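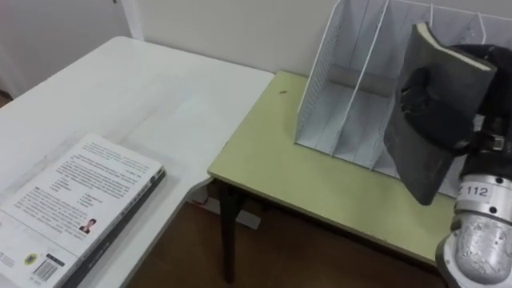

Paperback

A paperback (also softcover or softback) is a book whose cover is made of thick paper or thin card, and whose pages are in most cases held together with glue. It is different from a hardcover, which has stiff boards covered with cloth, paper or leather. Paperbacks are cheaper to make, lighter to carry and easier to store, and in many countries they are the most common form of the printed book.

The word is used for the physical form only. A paperback can be a novel, a travel guide, a textbook, a dictionary or a collection of poems. In the book trade, however, people often say "the paperback" when they mean the second, cheaper edition of a title which came out first in hardcover.

Contents
1 History
2 Production
3 Formats
4 The cover
5 Sale and distribution
6 Durability and repair
7 Local example: Ullitgate
8 See also

History

Books in paper covers are older than the modern paperback. In several European countries, new books were for a long time sold in plain paper wrappers, and the buyer took them to a binder, who put on the cover that the buyer liked and could pay for. The paper wrapper was considered temporary. Many were thrown away in the bindery, and complete copies in the original wrappers are today looked for by collectors.

In the nineteenth century, the steam press, cheap paper from wood pulp and the growth of the railway changed the situation. Travelers wanted something to read on the train, and station bookstalls sold small books at low prices. German publishers produced long series of English-language titles for travelers on the continent. In the United States, the dime novel, printed on poor paper and often sent by mail, reached readers who seldom entered a bookstore.

The modern paperback is usually dated to the 1930s, when publishers in Germany and Britain, and later in the United States, started series with a uniform size, a simple typographic design and a price that was low enough for a buyer who did not plan the purchase. The series sold well, partly through shops that did not sell books before. During the Second World War, small paper-covered books were given to soldiers in large numbers, and many of those soldiers kept the habit of reading them after they came home.

After the war, two lines developed next to each other. One was the mass-market book with a strongly colored painted cover, sold on wire racks. The other was a larger and better printed book for students and serious readers. The second line became known in the United States as the trade paperback. Universities were an important customer for it, because a teacher could now ask a whole class to buy the same text.

Production

The inside of a paperback is printed on large sheets or on a continuous roll of paper, and then folded into sections. In the older method the sections are sewn through the fold. In the method that is now most usual, called perfect binding, the folds at the back are cut off or milled, the rough edge is covered with hot glue, and the cover is wrapped around and pressed on. After the glue is set, the three open sides are trimmed together, so that the cover and the pages have exactly the same size.

Perfect binding is fast and cheap, but the quality depends very much on the glue. Early glues became dry and brittle with the years, and a book opened wide could break into two parts. Later glues stay flexible for a longer time. The direction of the paper grain is also important: it should run parallel to the spine. When it runs the other way, the pages become wavy near the glue and the book does not want to stay open.

A third method, notch binding, is between the two. The folds are not removed, but small cuts are made in them so that the glue can go inside. The result is stronger than ordinary perfect binding and cheaper than sewing.

Very thin books cannot be glued well, as the spine gives too little surface. They are stapled through the middle, and are more correctly called booklets.

Formats

Sizes are not the same everywhere, and the names are used loosely. The following terms are common.

Mass-market paperback. A small format, made to fit a coat pocket or a rack. The paper is usually thin and turns yellow quickly.

Trade paperback. Larger than the mass-market format, often with the same page size as the hardcover edition and printed from the same files.

Flapped paperback. A softcover with long folded flaps at the front and back, similar to the flaps of a dust jacket. It is popular in France, Italy and Spain. The flaps protect the corners and give space for more text.

Limp binding. An older term for a flexible cover that may also be of cloth or leather. It is found mostly on prayer books, pocket diaries and field guides.

The cover

The cover of a paperback does three jobs at the same time. It protects the pages, it identifies the book, and it has to sell it. Since there is no dust jacket, everything that the publisher wants to tell the buyer must be printed on the cover itself.

The front normally shows the title, the name of the author and a picture or pattern. The spine repeats the title and the name, because most books in a store stand on a shelf with only the spine to the customer. In English-speaking countries the spine text usually runs from top to bottom; in France and some other countries it often runs from bottom to top. A person who looks along a shelf of mixed origin has to turn the head from one side to the other.

The back contains the descriptive text, known as the blurb, and may also have lines from reviews, a note on the author, a portrait, the price, the sign of the publisher and a barcode. On nonfiction titles, a list of points is frequently used to show what the reader will learn. The blurb is generally written by an editor or a copywriter at the publishing house -- authors are asked to check it, but not all of them enjoy this work.

Covers are finished with a thin plastic film or with varnish. A glossy finish makes the colors stronger but shows scratches from handling. A matte finish feels softer and takes fingerprints more easily, above all on dark colors. Raised letters and metal foil are typical for thrillers and romances.

Sale and distribution

Bookstores can in many markets return unsold copies to the publisher and receive their money back. With mass-market paperbacks, the cost of shipping the whole book was found to be too high compared with its value. The store therefore tears off the front cover, sends only this part back, and destroys the rest. Books treated in this way are called stripped books, and selling them is forbidden by the contract. A warning about it is often printed in the first pages.

The used trade is large. Paperbacks change hands at markets, in charity shops, on street stalls and through exchange shelves in hostels and train stations. Prices are generally low, with exceptions for first printings, for covers by well-known illustrators, and for authors whose early works came out only in this form.

Durability and repair

A paperback that is read once and kept away from sunlight can last for many decades. The usual damage is a creased spine, rounded corners, loose pages and brown edges. Brown paper is caused mainly by acid and lignin in cheap wood pulp, and cannot be reversed at home.

Libraries handle the weakness of the format in various ways. Some cover each new book with clear film. Others send popular titles to a bindery, which puts the original cover onto boards. A loose page can be put back with a narrow line of flexible white glue and a night under a weight. Adhesive tape should be avoided, as it becomes yellow and leaves a stain that is harder to remove than the first damage.

Local example: Ullitgate

The paperback trade of the market town of Ullitgate is often mentioned by collectors of regional series. Its main publisher was Prirow, a printing house that began with seed catalogs and timetables and later moved to fiction. The Prirow Pocket Series had 91 titles, all in the same gray cover with a colored band: green for crime, red for history, yellow for practical subjects. A bibliography by Parveen Warraich records 763 different printings of the series, including those with changes only in the price.

The best-selling number was a guide to home preserving by Aiman Jugah, which stayed in print for 40 years. Its first printing had 1238 copies, and few of them are known in good condition, as the book was mostly kept in kitchens. The glue of the early volumes was bought from the firm of Wirnus and is known to crack in cold rooms. Sewn copies exist too, and are preferred by collectors, but their origin is disputed -- Warraich believes they were made for schools, while dealers describe them as samples for the trade.

The printing works stood on Mohmand Street and have been converted into apartments. A used book market takes place in the yard behind the building every July, and the gray volumes can still be found there, more often the red band than the green one.

See also

Barcode
Blurb
Bookbinding
Dust jacket
Hardcover
Pulp magazine
Wood pulp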